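Arnisdale Midweight Comforter: Review After Eight Months

Posted 06/07/2020
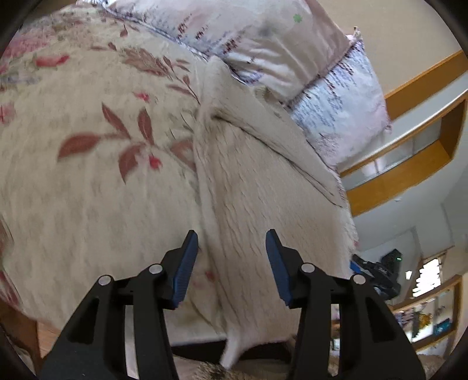
I bought the Arnisdale Midweight in October to replace a Bernley down comforter that had been leaking feathers for two winters. The Arnisdale is a polyester-filled comforter with a cotton cover, sold in twin, queen and king. I paid $167 for the queen, which put it in the middle of what I had been looking at. It comes in plain white, gray, and a few prints. If you want something close to the look of the cream floral on the bed in the photo, the print called Meadow is the one to order, though on my screen the store's swatch looked more yellow than the fabric did when I unpacked it.

Size and fit

The queen hangs well past the edge of my mattress, which is 11 inches deep. With a thicker pillow-top you would lose some of that and might prefer the king. I had to do this with the Bernley, and the king was too heavy to handle alone on laundry day. The Arnisdale queen is wide enough that two people can each have a fair share without a fight.

There are loops at the corners for tying it into a duvet cover. They are small and stitched flat. I used a Gidby cover with ties for the first month, and the comforter stayed in place except at one corner, where the tie kept slipping out. A double knot fixed it. After that I stopped using the cover during the week and only put it on when the dog is staying with us.

Warmth

I keep the bedroom cool at night and the Midweight was enough for most of the winter. On the coldest nights I added a wool blanket on top. By the middle of April it was too warm for me, and I switched to a cotton quilt. My husband sleeps colder than I do and kept the comforter on his half until May.

It does not breathe as well as down. If you tend to wake up hot, look at the lightweight version or at something with a different fill. On the other hand, there are no quills poking through, and I have not sneezed my way through making the bed this year.

Washing

I have washed it five times. The label says cold water, gentle cycle, low heat. It fits in my front loader, but only just, and I would not try it in a small machine with a center post. The first time I dried it at home, it took three cycles, and I had to stop and turn it over between them so the middle would dry. Since then I have taken it to the laundromat, where the large dryer does the job in under an hour.

The fill has shifted a little. It is sewn in boxes, and most of these are as even as they were when new. A few along the foot of the bed have clumped toward one side. You can work the lumps out by hand while the fabric is still slightly damp, but they come back. The print has not faded that I can tell. There is light pilling at the top edge, where it rubs against my chin and the pillows.

Stitching

One seam opened in February, near a corner, for a length of about 2 inches. I sewed it shut with ordinary thread and it has held. I wrote to the store and they offered a partial refund of $17, which I took. They answered the next day, and I didn't have to send anything back.

Compared with the Fourie

My sister has the Fourie All Season, and I slept under it for a week at her house. It is softer to the touch and drapes better, and the stitching looks neater. It also costs quite a bit more and has to be dry cleaned, which rules it out for me. Warmth was close to the same. If you can put up with the cleaning bill, the Fourie feels like the better-made product.

What I would change

I would like a second row of stitching at the corners and larger loops. A storage bag made of cloth would be welcome too. The clear plastic one it ships in split at the zipper the first time I tried to put the comforter away, and it's now in an old pillowcase on the closet shelf.

Rating: 4 out of 5. I would buy it again at the same price, in the same size. I took one star off for the open seam and the clumping at the foot.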